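From: Rekha Palaniappan
To: orley-teaching list
Subject: Re: squeezing too hard on the round things

Musa Odukoya wrote:
> We're at 808 demonstrations for the fruit task now and the policy still
> clamps down like it's holding a hammer. Is it our operators, or do we
> need more runs? Also, does anyone record with both hands going at once,
> or do you do one and then the other?

Hi Musa, and hello to everyone who has joined since May,

I feel for you, because we went through the very same thing with the Govow set last spring and I spent far too many evenings staring at gripper width plots. I'd look at the people before adding more runs. When you hold the tool yourself, you feel the trigger stop and your hand wants to keep going – mine certainly does, and I've been at this a good while! The robot then learns that last little squeeze as if it were part of the job.

What helped us was having each new person do 9 practice picks that we throw away, and then asking them to pause for a breath once the fruit is held, before lifting. It feels silly for the first few minutes and then you stop noticing. We also swap people out after 5 runs or so of careful handling, when the grip starts getting sloppy.

As for two hands, yes, we record both together. Poojary at our end had his doubts, but the timing between the hands comes out much more natural that way. Do mix your sizes, too. If everything on the table is the same width, the model never has a reason to look.

I'll put our setup notes from Vanside below, in case they save you some typing. Please write back and tell us how you get on, I'd love to hear.

Warmly,
Rekha

Notes, two-handed fruit picking

1. Each hand closes on its own piece of fruit, a larger one and a smaller one. Hold, breathe, then lift.

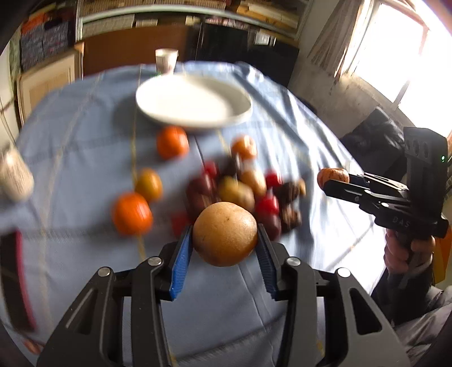 2. Set both down gently, open all the way, and only then stop the recording.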